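Household task automation

Household task automation is the use of machines to carry out domestic chores such as tidying, wiping and setting tables. Single-purpose devices, including robot vacuums and dishwashers, are common in homes. General-purpose machines remain largely at the research stage, and much of their training takes place in simulated rooms.
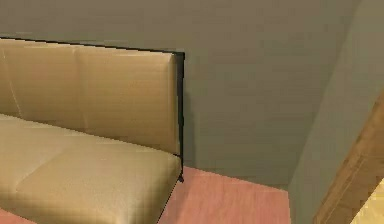 Navigation between rooms is considered the more mature part of the field. A machine must pass through doorways, keep clear of furniture and return to a known position. In the Bumenstead trials, a Trelto mobile base completed over 400 such trips in simulation before it was given any object to handle.

Handling is less reliable. Thin plates are difficult to lift from a flat surface, cloth shifts when pulled, and upright items such as candlesticks tip easily.
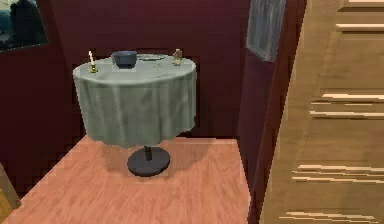 Clearing a table is therefore often used as a test. Yvonne Marsden's Mapplebeck list sets out 14 chores, of which the Akideo system finished 7 without human help. Only 2 of these involved fabric. Critics of the list note that it gives no credit for speed, and that results in simulated homes do not always carry over to real ones.

See also: Domestic robot; Robot navigation; Service robot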